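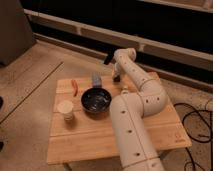

Section 4. Setting Up and Using the Play Table

4.1 General

This section applies to the Flimstead low play table with square wooden top, supplied for nurseries, preschool rooms and waiting areas. It should be read together with Section 3 (Assembly) and kept where staff can consult it. The table is intended for pretend food play, sorting and light craft work. It is not intended as a seat or a step, and it must not be used for the preparation of real food.

The top is built from planks laid side by side, and the seams between them remain visible when the table is finished. Slight differences in color from one plank to the next are normal and are not covered by the warranty.

4.2 Placing the table

1. Choose a level area of floor at least 300 centimeters from any heater, stove or open fireplace.
2. Lift the table by the underside of the top, with one adult on each side. Do not drag it. Dragging loosens the leg fixings.
3. Set all legs down together and press lightly on each corner in turn. If the table rocks, turn the leveling foot on the short leg until the movement stops.
4. Check that no part of the top touches a wall or railing. Leave enough space for a child to walk behind the table where children will play on all sides.

Note: On soft flooring, repeat step 3 after the first week of use.

4.3 Laying out play items

A small number of items on the table at one time is recommended. A bowl, a paper cup and one or two pieces of toy food are sufficient for most activities with younger children.

1. Wipe the top with a dry cloth before anything is placed on it.
2. Place the bowl near the middle of the top. A dark bowl shows up well against light wood and is easier for children with low vision to find.
3. Stand cups upright and a short distance from the bowl, so that they are not knocked over by a child reaching across.
4. Lay long or narrow pieces flat and well away from the edges, where they are less likely to roll off.
5. Keep the remaining items in the Addale storage tray (part 471) until they are needed.

CAUTION – Choking hazard. Loose filling such as beads, dried peas or gravel must not be offered to children under three. Older children using loose filling must be supervised at all times.

CAUTION – Do not fill paper cups with hot liquid. If water play is planned, use no more than 200 milliliters in total and protect the top with the Kubiak mat.

4.4 During use

No more than 6 children should use the table at once. Items that fall to the floor should be picked up promptly. Paper cups that have been chewed, crushed or softened by moisture should be thrown away and replaced.

4.5 Clearing and cleaning

1. Empty all bowls and cups before moving them.
2. Brush crumbs and loose filling out of the seams with a soft brush, working along the planks.
3. Wipe the top with a damp cloth and mild soap, then dry it at once. Water left standing in the seams may cause the wood to swell.
4. Wash plastic play food in warm, soapy water. Wooden pieces should be wiped only.

Note: Bleach, scouring powder and solvent-based sprays will damage the finish. Flondden wood oil may be applied when the surface begins to look dull – usually once a year – and must be left to dry overnight before the table is used again.

4.6 Storage

Store the table upright on its legs in a dry room. Nothing heavy should be stacked on the top. For replacement feet and fixings, refer to the parts list in Section 7.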